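Week 5: Why a Wire Gets Warm

Last week we finished with voltage and current as two separate ideas. Now we get to put them together, and for me this is where household electricity really comes alive! Bring a calculator, the readings sheet from Lab 2, and the Malabanan workbook if you have your own copy (there are spares on the shelf by the door).

Start with the one line you should be able to write in your sleep:

power = voltage x current

Take a lamp running at 230 volts and drawing 3 amps. Multiply and you get 690 watts. Our own bench heater came in at 688 watts in June, and I love how close a plain multiplication can get you to a real measurement.

Now for the part people skip. The cord feeding that heater has resistance too, only a little, and it turns some of the energy into heat along its whole length. The heat made each second goes as current squared times resistance. Squared! Double the current and the cord makes four times the heat. Go to three times the current and it is nine times. Keep that in your head every time you add another load to the same outlet.

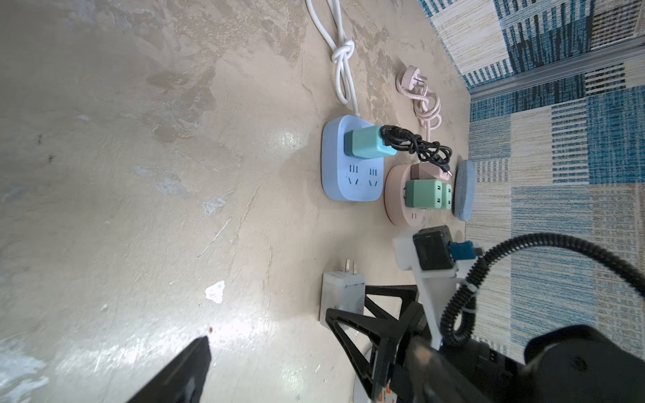 Fig. 5.1. Power strip with a charging adapter plugged in; the white cord is tied in a loose knot.

A phone charger asks for very little, so the cord behind it has an easy life. Swap in a kettle and a heater together and you have a different problem, because every amp they draw has to pass through the one cord. Add up the currents first, then compare the total with the rating printed on the strip.

Coiling matters as well. A straight cord gives its heat to the air all along its length, but a tightly wound reel keeps the inner turns warm. Same current, same resistance, hotter wire. We'll look at the temperature curves from the Skadalthorpe reel test in the second hour, and they are gorgeous.

Try these before lab:

1. A cord has a resistance of 2 ohms and carries 5 amps. How much heat does it make each second?
2. The current in the same cord drops by half. Work out the new figure without starting from scratch.
3. A strip is rated for up to 300 watts. Which of the loads in Table 23 of the workbook could share it?

Reading: the Numell chapter on resistance, first half only. Skip the boxed section on alternating current, we'll get there in Week 7.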